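# Gripper pads, calibration and the 29 mm problem

Jan 12, 2026

Term starts again next week, so these are the notes I promised the rest of the manipulation group before the break. Most of this was written in December and has been sitting in a drafts folder. If you only want the pad results, skip to the second heading.

The student project is called Citex. Two hand-held grippers, one per operator, record demonstrations of tabletop tasks, and we train a policy on the recordings. Leonardo Carbone looks after the tracking side, Viola Galli does the training runs, and I do the mechanical work and whatever else falls off the list. Marisa Mancuso supervises and signs the purchase forms.

## Width calibration

The jaw opening is estimated from the wrist camera. The old script assumed the relationship between finger position in the image and jaw width was linear over the whole stroke. With a lens this wide it isn't, and the error was worst near full open. I measured the stroke with feeler blocks, fitted a cubic, and stored the coefficients per gripper in a YAML file next to the serial number.

The symptom that led me there was a block 29 mm across that one gripper reported correctly and the other reported as 32. Leonardo had assumed a loose finger mount. I spent an afternoon re-torquing screws before checking the maths, in the wrong order as usual.

Two practical notes for whoever does this next:

- Calibrate with the pads fitted. They take up part of the gap, and the offset is not the same for every pad.
- Close the jaws slowly and let them settle before logging. The mechanism has a bit of backlash and the first sample after a direction change is junk.

## Pads

We had been running bare fingers since the first build. They were fine on foam and cardboard and poor on anything smooth and rounded, where the object would rotate out of the grip as soon as the operator lifted. Viola noticed that operators were compensating by squeezing harder and tilting the wrist, and the policy had learned the tilt quite faithfully.

The current pads are black with a textured mesh face, glued to the inside of each finger. I tried three adhesives. The contact cement from the workshop cupboard held best, provided both surfaces were wiped with isopropyl and left alone overnight. The double-sided tape crept under load and I would not bother with it again.

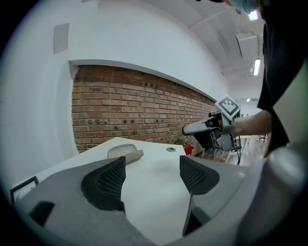 Over the whole set we logged 724 demonstrations, split unevenly between bare fingers and pads because I ran out of mesh partway through. Dropped objects went down clearly with the pads on. I'm not going to quote a percentage, as the operators were also getting better over the same period and we did not randomize the order. Brunello Morelli has offered to rerun a smaller set properly, alternating pads within each session, and I'd wait for his numbers before citing ours.

The pads do have a cost. They darken the inner faces of the fingers, and the finger detector, tuned on bare plastic, lost the edge when the background was also dark. A white tabletop gives plenty of contrast. Over the floor it was less reliable. I lowered the threshold and restricted the search to a narrower band, which fixed it for our room. I make no claims about anyone else's.

## Tracking

The marker has to stay in view of the external camera, and with two operators at one table that is mostly a question of where people put their elbows. Leonardo's fix was to assign each operator a side and stick to it. Sessions where we swapped sides had noticeably more dropouts, up to 4 seconds in the worst recording. Anything longer than half a second is now cut from the training set automatically.

Cable routing matters more than I expected. A cable that hangs free will tug on the wrist when the operator reaches across, and you can see it in the trajectories as a small repeatable kink. Leave slack, and keep it clear of chair legs.

## Still to do

- Order more mesh. Marisa has the form.
- Merge the calibration branch. Judite Guerreiro has reviewed it and wants the units in the variable names – fair enough, given the above.
- Retune the finger detector on padded footage instead of patching the threshold.
- Print spare fingers in a grey filament and see whether the contrast over dark backgrounds improves.
- Decide whether the old bare-finger recordings stay in the set. Viola says keep them and tag them. I'd drop them, but she's the one running the training.

The coefficients for both grippers are in the repo under `calib/`. If you change a pad, redo the fit and commit the new file with the date in the message.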